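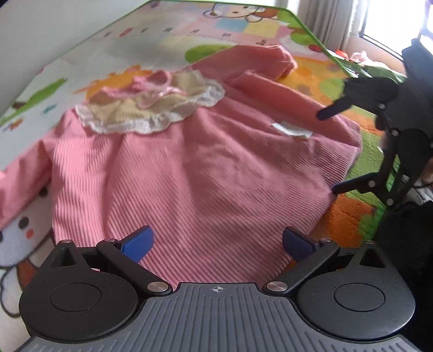 We pulled out of the Gristport campground before breakfast, with 1,000 miles still to go and a cooler full of warm soda. My husband drove the first stretch while I made packing lists for the next trip (I can't help it!). First on mine: one good dress for the baby, pink corduroy with a big lace-edged collar and a satin bow, for the dinner at Grandma's.

By lunch we'd climbed into fog, so the famous overlook at Kodport was a gray wall. We ate pie instead, and I had seconds.

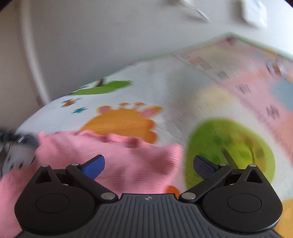
Relik Magazine | Family Travel Desk

Six hours later we found our motel, with a pool and the slowest ice machine in the state. Tomorrow it's the coast road, and I'm calling the window seat.

Comments (2)

Thomas Russo: Try the peach pie next time!

Maricica Hodoroagă: We hit that same fog in January. Never saw a thing.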